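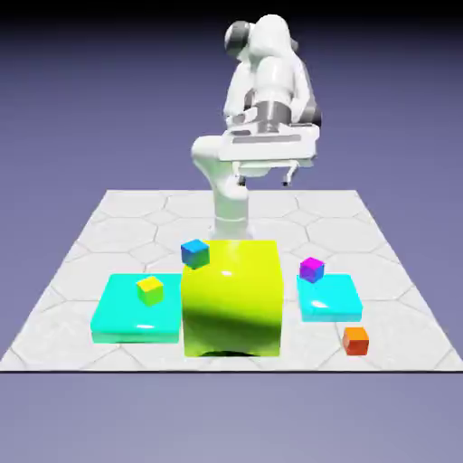 Tips for Gathering Good Demonstrations in a Simulator

Blair Carnegie asked me to write these up for the Novuta workshop page, after the two of us spent most of May steering a simulated arm from one block to the next and learning (slowly!) what makes a recording worth keeping. Some of it will sound like your grandmother's advice about pie crust, but it has saved us a good many evenings.

Start with the small cubes and leave the big furniture alone. Slabs and large blocks are there to give you different heights to reach for, and a learner that only ever sees cubes on the floor will be lost the first time one is sitting up on something. I like to have at least one at floor level and the rest raised, and I shuffle them before every run.

Set some of them crooked. It's so tempting to line everything up square, the way you'd set out cookies on a tray, but a cube turned at an angle makes you turn the wrist to meet it, and that little turn is exactly what you want on the recording. A cube hanging over the edge of its block is a fine test too — go in slowly from straight above and don't let the fingers brush the block on the way down.

Open the fingers before you come down. Pause for a breath over the cube, then lower, close, and lift. Mhairi Dalgleish keeps her pause so short you'd hardly notice it, and her runs are lovely, but beginners do better with a good long one.

Watch your shadows. On a flat screen it's hard to judge how high the gripper is, and I misjudged it for two weeks before I got into the habit of swinging the view to the side for a second look. If your setup allows a second window, keep it open the whole time.

Throw out the fumbles, but put them in their own folder first. We call ours Brunero, for reasons lost to time, and it has come in handy whenever we wanted the learner to see what a dropped cube looks like and how to go back for it.

Name your files by color and starting spot, so you can tell at a glance if you've been favoring the easy one. I had recorded around 70 runs before I noticed that my orange pile was twice the size of any other.

Rest your hands. I stop after 24 runs, make tea, and play back the last few at double speed with the sound of the kettle going. Jerky ones show up right away that way, and you can redo them while the layout is still loaded.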